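4.2 Collection with the hand-held gripper

What surprised us most was how quickly people got good at this. Our collectors at the Flandville site recorded 1225 demonstrations with the hand-held gripper, and by the second session most of them had stopped looking at their hands altogether. The wrist view (Figure 3) keeps both finger pads in sight at all times, so the policy always sees the contact area together with the room behind it. 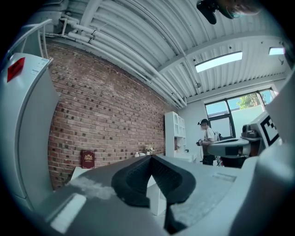 Figure 3. View from the gripper camera during collection, with the textured finger pads at center.

We trained on this view alone, for 3000 steps per task, and left the backgrounds as they were. We had expected to need masking, and were delighted to find that we didn't! On the 162 held-out trials the Sirnari policy beat our masked baseline on every object class except thin cards, where both did badly. Removing 68 demonstrations with poor tracking made almost no difference to these results. Yurchenko and Yau report a similar tolerance to noisy tracking on the Fogh tasks, and we return to it in Section 5.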